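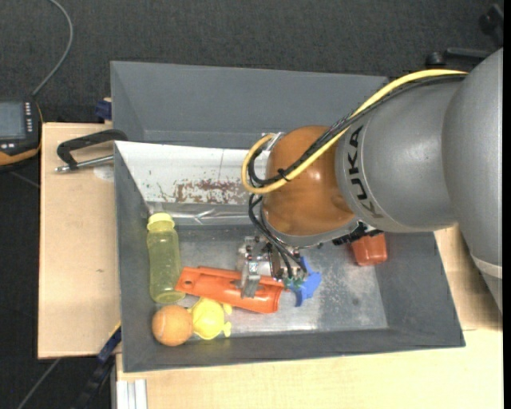 Gray KUKA arm with orange wrist over the gray bin

Last updated: December 2018

Embossing folders - is the Kuhlmann set worth it?

paperwren71
Has anyone used the new Kuhlmann folders, the deep ones? The shop in Praltville wants $71 for a set of three. The box says "crisp on any cardstock" and I have heard that one before. I make mostly sympathy and thank-you cards on 255 gsm white.

gluedot_marge
I have the set and like it. The leaf one is gorgeous! I run it through twice on my old machine and the veins come up beautifully (I did the whole stack for our church sale that way).

paperwren71
Twice through is what worries me. Did you mist the paper first?

gluedot_marge
A little, yes. I mist everything.

inkyfingers
Then we don't know if it's the folder or the water. My $6 folders look great with a spritz too. Try one dry and post it next to a cheap one.

Silvana Bittencourt
I did try them dry. On thin stock, good. On heavy stock the corners came out flat and the middle was fine. Could be my plates, they're bowed. I wouldn't pay full price.

tabbycat_cards
Flusudus has 3,719 reviews for these and nearly all are five stars. They can't all be wrong.

inkyfingers
Read a few. Half of them say "arrived fast, can't wait to try." That tells me about the mailman.

tabbycat_cards
Fine, but the other half used them. You haven't even held one.

inkyfingers
True. I also haven't spent $71.

gluedot_marge
I got mine in August with a coupon, so I may be kinder than you all. Still think the leaf is better than my Fliltereck one - deeper, and no cracking along the fold.

paperwren71
No cracking is the first thing that has tempted me. Silvana, would you be willing to sell one of yours? I'd take the leaf.

Silvana Bittencourt
Not the leaf. You can have the brick one, I've used it once. Message me.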